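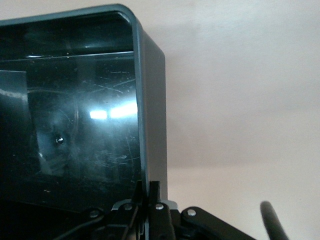
Ticket: Greifer verliert die Box beim Anheben
Projekt: Lerholm, Haushaltstest
Gemeldet von: Kirsten Doucette
Status: offen

Hallo zusammen, ich hänge an der grauen Kunststoffbox fest. Aufgabe ist simpel: am Rand packen, anheben, ins Regal stellen. Von 26 Versuchen in der Nachtreihe sind nur 4 durchgelaufen, beim Rest rutschen die Finger an der Seitenwand ab (und dann piept es, bis jemand kommt!).

Was ich schon probiert habe:
Greifkraft auf 100 Prozent - hält etwas länger, rutscht dann trotzdem.
Finger neu kalibriert, Nullpunkt passt.
Anfahrt langsamer, kein Unterschied.

Mein Verdacht ist ja die schwarze, glänzende Fläche im Rahmen. Da spiegelt sich das Licht als heller Streifen, dazu die ganzen Kratzer und Schlieren, und Honis schätzt die Kante dann etwa 3 Zentimeter daneben. Der Rand selbst ist außerdem dick und rund, also auch nicht gerade griffig.

Nachtrag, 16:40 Uhr: Lampe weggedreht, Kante wird jetzt sauber erkannt. Abrutschen tut er immer noch, na toll. Hat jemand noch die weichen Fingerkappen von Womex? Die würde ich gern testen, bevor wir Mfaume sagen, dass er Kisten räumen kann. Meine Tochter macht das mit links, er kann es Stand heute noch nicht.

Ticket bleibt bei mir.
Kirsten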